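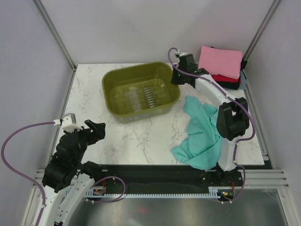 Folding cloths to fit a rigid plastic bin

Asked by Rasha Mansour in Laundry and Linen
Tags: folding, storage bins, cloths, marble worktops

I am trying to settle on one fold for a mixed lot of household cloths so that they all store in the same bin, and I would like some help with the method.

The cloths are plain woven cotton, bought as one size but no longer one size. They have been through the machine many times and the long side has drawn in more than the short side. Some have also gone out of square, so that when I match two corners the other two miss each other by the width of a finger. They are used for drying up, for lining trays and for covering dough, and they go through the wash together.

The bin is olive green with rounded corners and walls that slope inwards towards the floor. The rim is thick and rolled over. My difficulty is that a stack which fits comfortably at the level of the rim will not go down to the floor. It jams part of the way, the bottom cloth bows, and the rest of the stack settles on top of it at an angle. After a few days of taking cloths from the top, the pile has slumped to one end and I am back to refolding.

At present I fold in half, in half again, and then in three. It makes a firm block but the block is thick on the folded side and thin on the open side, so a stack of them leans. I have tried turning alternate cloths end for end. The lean goes, but then they have to be put in that way every time, and other people in the house do not.

I fold on a white marble-patterned table. The surface is smooth and the cloth slides about when I pull a crease out of the far side, which probably does not help.

What I would like to know:

Should I size the fold to the floor of the bin or to the rim?

Is it worth trying to get out-of-square cloths back to square, or should I fold them as they are and hide the difference?

Should they stand on edge or lie flat in a bin with sloping sides?

I do not want to buy dividers. I have already had one set from Dristetti and they assume straight walls.

Posted by Obeidat

Size the fold to the floor. The rim measurement tells you nothing useful with a sloping wall except how much room your fingers will have. Measure the flat part of the floor only and stop where the corner begins to curve. Take 5 mm off each direction and that is your finished size. If the floor has any raised ribs moulded into it, measure inside them.

Then work backwards. Suppose the flat floor is 200 mm across the short way. A cloth folded to 195 mm will lie down in it, and every cloth above that will have more space on each side than the one below. The stack stays upright because the bottom one is located properly and the others are supported across their full width. What you have now is the opposite: the bottom cloth is wedged by its edges and has nothing under its middle.

On the fold itself, the lean comes from halving twice. Each halving puts another folded edge on the same side. If you fold in thirds in one direction and then in thirds in the other, you get one raw edge tucked inside and the thickness is much more even. The sequence is:

Lay the cloth with the long side towards you.

Bring the near edge up a third of the way and smooth it from the middle outwards.

Bring the far edge down over it.

Turn the left end in a third, then the right end over the left.

The last fold should be the one that faces you in the bin. It gives you a rounded edge to take hold of, and you can lift one without dragging the next.
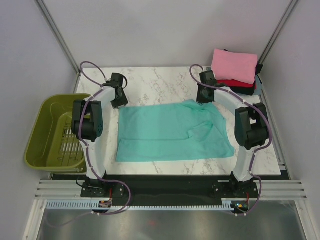 Most of the accuracy is decided before the first fold. Get the cloth flat with both hands at the far edge, one at each far corner, and draw outwards and slightly away from you. Do not smooth with the palm first. Smoothing a cloth that has a ridge in it only moves the ridge, and on a polished surface it moves the whole cloth as well. Once the far edge is straight and under slight tension, work the slack towards yourself and out over the near edge. If one side still ripples when the other is flat, the cloth is out of square and no amount of smoothing will change it on the table.

For those, pick the straighter of the two short sides and treat it as the true one. Square everything to that. Make it the end that finishes on the outside, and let the crooked end go in first, where it is covered. The finished block will look the same as the others.

Lay them flat. Standing on edge needs walls close to vertical.

Posted by Billo

I disagree on the last point, with a condition. Cloths on edge work in a sloping bin if you fill the whole length. The trouble only starts when the row is short and has room to fall over. If you have enough to fill it, stand them up with the rounded fold at the top and you can take any one from the middle. If the bin is only ever half full because the rest are in the wash, lie them flat as Obeidat says.

Thirds in both directions is right. I would add that the thickness of the cloth uses up part of the width at each turn, so do not mark exact thirds. The panel that goes in first should be slightly narrower than the one that covers it. With drying-up cloths 3 mm is enough. With towels you need more. If you make them equal, the inside panel pushes against the fold and you get a roll along that side.

You asked whether to get them back to square. It can be done with woven cotton but only damp. Take two opposite corners, the ones on the short diagonal, and pull steadily. Lay it flat, check it, pull again. Then dry it flat or iron it at once. It will hold until the next hot wash. I do it with table linen and would not spend the time on tray cloths.

For the sliding, put something under it. A folded bath towel is too soft and you lose the straight edge of the table to work against. A thin non-slip drawer liner is better. I use an offcut from Poduteck, but any of the open rubbery kind will do. Cut it smaller than the cloth so it does not catch in the folds.

Posted by Rasha Mansour

Thank you both. Some results.

I measured the floor and it was a good deal smaller than I had been folding to. I had been going by the rim. Thirds in both directions on the cloths as they stand came out slightly too long for it, so I now do thirds one way and quarters the other: both ends to the middle, then closed like a book. It puts two rounded edges on one side, and in theory that brings the lean back. In practice a stack of this height stays up, provided the closed edge goes against the back wall of the bin.

Drawing the far edge out first made more difference than anything else. I had been smoothing from the near side and pushing a crease ahead of my hand until it had nowhere to go, and then folding over it.

I have not tried the diagonal pull. The liner is a nuisance to put away but it does stop the sliding.

One thing remains. Is there any harm in keeping them compressed in the bin for several weeks? The spare ones have been in there since April and have hard creases.

Posted by Obeidat

No harm to cotton if they went in fully dry. The creases will come out in the wash. If they are for use on the table, shake them out and refold along different lines every so often, as a crease that is always in the same place will be where the cloth wears first.

Check that they really are dry before closing them up, particularly at the hems. A hem is several layers thick and holds damp after the middle feels finished. Fold a corner of the hem against your cheek or the inside of your wrist; if it feels cool, leave it another hour. A bin like yours has no holes in the walls, I take it, so any moisture stays with the cloths. If you have a choice, leave the lid off for the first night.

Quarters and a book fold is fine for that size. If the lean does return, fold one end slightly short of the middle so the two inner edges leave a gap. Closing the book over the gap takes the bulk out of the spine.

Posted by Fern2730

I just roll mine. Never had a problem and you can see them all. Does take up more space though, and the square ones unroll.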